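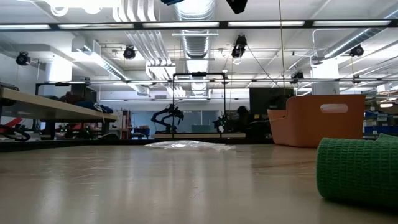

Repacking the wrap kit

The club wrap kit gets a full repack twice a year, once in September before the indoor season and once when the cold sets in. The second one was due Tue 19 November and I did it on the day, on a borrowed table, with everything out of the old pouches. These are my notes, mostly so that Inger Briem can do the next one without calling me.

Cohesive wrap

The green mesh-textured roll looks like the type of wrap we use most. Cohesive wrap sticks to itself and not to skin or hair, so it needs no clips. It does have two storage problems. If the roll is squeezed, the layers bond and the outer turns come off in a lump. If it is kept warm, the same thing happens more slowly. The old kit had rolls jammed under the cold packs, and I threw out the ones that had gone oval.

Rolls now go in on their ends, one layer deep, with nothing on top. Leave the last inch of each roll folded back on itself as a tab. Without the tab you end up picking at the edge with a fingernail while someone stands there holding up an ankle.

On tension: pull a length off the roll first, let it relax, then lay it on. Wrapping straight off the roll puts far too much stretch in it. Overlap by half the width. Check the toes or fingertips for color afterward and again after 5 minutes. If they look pale or feel numb, take it off and start over.

Bags

I have gone over to clear plastic bags for everything that used to live in the zip pouches. The pouches looked better but you had to open each one to find out what it was. Clear bags crumple and slide around, and they do tear at the corners, so I use them double for scissors and tweezers. Press the air out before folding the top down. Do not knot them. A knotted bag gets ripped open the first time it is needed and then everything in it is loose for the rest of the season.

Label on the flat side, not near the fold. I tried the Fesance paper labels and they came off in the cold. A strip of white tape and a marker has lasted longer.

The bin

An orange plastic bin with an oval cutout handle is easy to spot across a hall, and the handles can be found with gloves on. Angled sides cost you some space at the bottom. A square inner box leaves a wedge of dead space down each side, so I stopped using inner boxes and pack the wedges with gauze, which does not care what shape it is.

The order from the bottom up:

Spare towels, folded flat
Cold packs, in a double bag
Gauze down the sides
Bag of tape and bag of dressings
Wraps on end
Gloves and scissors last

The cutouts let dust in. A dish towel laid over the top layer takes care of most of it. Naima Bensaid suggested a lid, and I did price one from Steinbach, but a lid means the bin gets stacked, and then it is under something when you want it.

Clothes

Keep jackets off the packing surface. Dark fabric sheds lint, and cohesive wrap picks up every bit of it along the exposed edge. Put them on a separate bench. Wipe the table down and let it dry before laying anything out.

Weight and restocking

The packed bin came to just under the limit I can carry up the stairs at Clumomby in one hand. I have not weighed it properly. The restock sheet is taped inside the cupboard door, with the old sheet behind it for comparison. Cross things off when you take them, including single dressings.

Still to buy: blunt-nosed scissors, a new marker, more of the narrow tape.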